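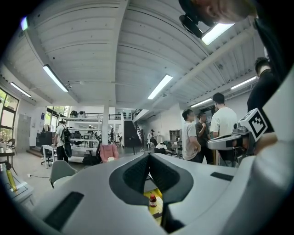
Week four is the one where I try to talk you into caring about condiments, and I'll warn you now that I get a bit carried away. Our subject is how sauces travel, and what happens to them when they settle down somewhere new. We've done bread and we've done salt, and both of those are slow, heavy, sensible things. A sauce is different. It's small, it keeps, it goes in a bag or a coat pocket, and people will carry it across an ocean when they've left the good plates behind. Think of a small bottle with a red cap and something dark, reddish-brown inside. I'd bet most of you have already decided what that would taste like, and I'd bet you don't all agree! Some of you are thinking sweet, some sour, some hot, and that guess comes from whatever stood on the table when you were little. Hold on to your guess, we'll need it in the seminar.

What do we mean by a sauce anyway?

I use the word loosely in this course. Cooks will tell you there's a proper difference between a sauce, a relish, a ketchup and a pickle, and there is, but the people who made these things at home hardly ever stuck to it. The word ketchup is the best case. Most scholars trace it to a word for fermented fish sauce in the trading ports of south-east Asia, and it had no tomato in it at all. English cooks got hold of the idea and tried to make it with what they had, so you get mushroom ketchup, walnut ketchup, oyster ketchup (I've made the walnut one, it stained my worktop and I still think it was worth it). Tomatoes come in later, and sugar later still.

So please don't write in your essays that mushroom ketchup is an "early version" of the tomato kind. The people eating it weren't waiting for tomatoes.

The Hosberg household book

Your main reading is the Hosberg book, which is a handwritten collection of kitchen notes and remedies. The first entry is dated 1649 and the last ones are in a much later hand, and there are 311 entries altogether, most of them short. I'm only asking you to read the section on "keeping liquors", and the spelling is awful but you do get used to it. Read it out loud if you're stuck. I do, usually with the door shut.

Things I'd like you to look for: what gets used for sourness (verjuice mostly, then more and more vinegar), how long the writer expects a thing to last, and where she mentions a neighbour's way of doing it. That last one matters a great deal. Recipes move sideways, house to house, long before they move from one country to another.

From the kitchen to the factory

In the second hour we'll look at Prurnetti, a family firm that started out selling a pepper sauce from a market barrow and ended up shipping up to 600 crates a week. Their early price lists are in the folder. Notice how the description of the sauce changes when it has to be sold to strangers. On the barrow it was just "the red". Once it goes by train it becomes "genuine", "wholesome" and "as prepared in the old country", and the recipe is getting sweeter the whole time.

Set that next to the Maurya cookery pamphlets, which were written for families who had moved away and couldn't get tamarind. The substitutions are wonderful. Lemon and brown sugar, stewed prunes, even a spoonful of bottled brown sauce, which had borrowed its tamarind from the same part of the world to begin with. I could talk about that one spoonful for the full two hours, and one year I very nearly did.

For the seminar

Bring 2 labels from sauces you have at home, or a decent copy of them. Read the ingredients in order and try to work out which ones are there for taste and which for keeping. Then write half a page on what the label wants you to believe about where the sauce comes from.

The Trarkico trade catalogue is optional, but the adverts at the back are great fun and there's a mustard one that would suit anybody doing the packaging essay. Essay titles go up in October.

Comments

walnutstain: Is the Hosberg transcription all right to quote from or do we need the scans?

Reply from course tutor: Transcription is fine, just give the entry number.

third_row: my gran used prunes for tamarind too, I thought she'd made it up

late_enrolment: The price lists won't open on my phone but they work on the library machines.

Course handouts may be copied for private study. Questions to the department office. Back to top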